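3.2 Listening sessions and track selection

Tracks were picked from the Lustitby catalog, ambient and slow instrumental only. Started with 273 candidates. Dropped anything with sung words, anything under four minutes, anything with a sudden jump in level (drums coming in, bells, etc.). Chanted syllables were kept if they sat low in the mix. Final set: 19 tracks, mostly drone, flute, bowed strings, a few with soft hand percussion. Tempo was hard to define for about a third of these, so we did not use it as a predictor. See the Appendix for the full list and keys.

All tracks were matched for loudness before playback. No other processing. One track had a faint hum in the original recording; we left it in, listeners didn't mention it.

Sessions ran at two sites, Hollberg and Liang. Same protocol, same playlist order within each block, same speakers. Rooms differ. The Hollberg room is carpeted with curtains on two sides and sounds dry. Liang is harder and brighter, longer decay in the upper mids, and slow pads seem to hang on after the note is over. We expected this to matter more for the flute pieces than for the drones. Room was therefore entered as a fixed factor in every model (Section 4), not just as a nuisance term.

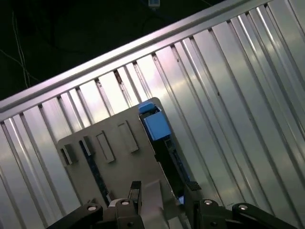

Figure 2. Ribbed metal wall surface with rounded rail along its upper edge.

Hard ribbed surfaces scatter some frequencies and send others straight back, depending on rib spacing and the angle of arrival. We did not model this. Decay times were measured with the room empty and again with listeners lying down, and the second set is used throughout. Bodies and blankets take out a fair amount of the top end, more then we had planned for.

Each listener heard one block per visit, lying down, eyes closed, lights low. Ratings of calm, attention and "pull inward" were given on paper sliders right after each track, before any talking. Breathing rate came from a Fleltex chest band. Band slipped in a few cases, mostly people who rolled onto one side; those tracks were thrown out, not the whole session. After exclusions, 734 track ratings remained. Missing breathing data were not filled in.

A word on order effects. Calm ratings tend to climb across any block, whatever is playing, so position in block is in the model too. Silence was used as a control at the start and again at the end. Some listeners rated the closing silence higher than any of the music, which is a problem for simple before/after designs and probably for earlier work that relied on them. We come back to this in the discusion.

Yoga or meditation practice was recorded as yes/no only. Too coarse, in hindsight. Years of practice would have been better, and the October sessions at Liang did ask for it, but the numbers are too small to report separately.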